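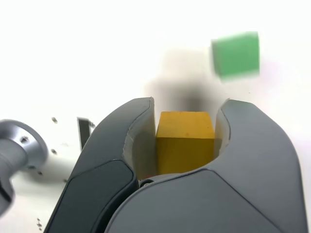 # Planning a budget for your first small robot arm

Before you look at a single price, write down the one job you want the arm to do. I know that sounds slow, and you probably have three tabs open already, but it saves a lot of back-and-forth later!

1. **Start with the gripper.** Two fingers are fine for blocks and small boxes. Ask what a new set of finger pads costs — they're the part I reorder most.
2. **Set a ceiling.** Ours was $3,000, and I put 10 percent of it aside for cables, bolts and shipping (there is always shipping).
3. **Get more than one quote.** I wrote to Lekar and Vogler with the same list, word for word, so the answers were easy to lay side by side.
4. **Ask about the warranty.** Ours runs 90 days, so plan to have the table cleared and the power sorted before the box arrives.
5. **Buy cheap practice pieces.** Plain colored cubes are lovely for the early weeks, and you won't mind when one goes flying.

If you need approval first, send your list in early. We asked in March and waited seven weeks for a yes.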